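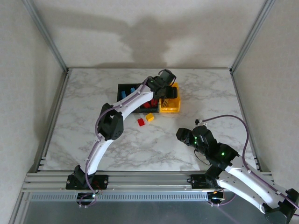
Home Notebook Projects People Log in

May, 16:20 – Cluvo phone game, trade test

Today I tested the monster trading between two phones again. Heino Mägi hosted and I joined. We made 20 trades and two of them stopped at the "waiting for partner" screen. Both times my phone had been locked for more than 60 seconds before. Mirjam Gisler thinks the session token is too short, but I am not sure yet. 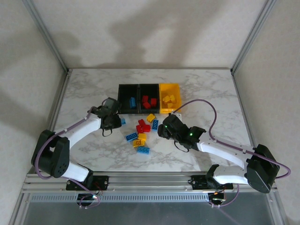
Bricks on the table, with the black and yellow bins behind.

To do: repeat with the screen kept on, then ask Heino for the log of build 7.

We use cookies to keep you logged in. Accept / Settings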